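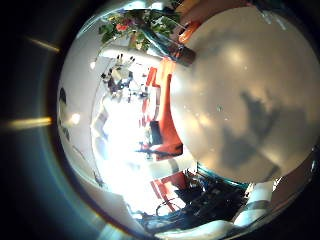 Zawadzka
Research engineer, manipulation group, Primgate Laboratory

Gallery: what the wrist camera gets to work with

The Wadach study asks how much a grasping policy can learn from a very wide lens fixed at the robot's wrist, with no overhead camera to help it. The views on this page come from one recording location, a plant and flower workspace at our Rorkuvcombe site. They are shown at full field, without rectification, which is how the network receives them.

Own-hand occlusion. The pale finger takes up much of the right half of the view. It also carries a patch of dark grey shadow, which an early version of our segmenter labelled as a separate object. We now mask the hand from the joint angles and leave the shadow alone. The leafy plant with the red flowers lies close to the rim, where straight edges such as shelves come out as arcs. Black cables in the lower part of the view are kept in the training set. Removing cluttered views made the policy worse on cluttered benches, and we have stopped doing it.

The full set holds 326 episodes. Each was divided into approach, contact and withdrawal by a script that reads finger current, then checked by hand. Contact was the hardest phase to mark, as stems bend well before the current rises.
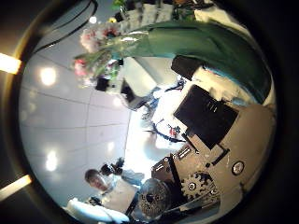
Primgate Technical Notes, Issue 2, p. 2

Roll and glare. With the wrist turned, the ceiling tiles run down the left side and a man in a pale shirt appears sideways. We do not correct for roll. A variant that levelled every image from the arm's pose gave no gain on bouquets and lost some accuracy on single stems — the resampling softened thin edges near the rim. Pink blossoms in clear cellophane remain a difficult case, the wrapping being picked up as surface in one view and missed in the next. Exposure is the other limit: the middle of the view is washed out, and small blue and white items there keep little detail. Fixing the exposure for the hand would lose the bench, and fixing it for the bench would lose the gear and fasteners we use to check calibration.

Results by phase, with the masking code and the list of excluded episodes, are in the Wadach data supplement. The views on this page may be reused in teaching with credit to Primgate Laboratory.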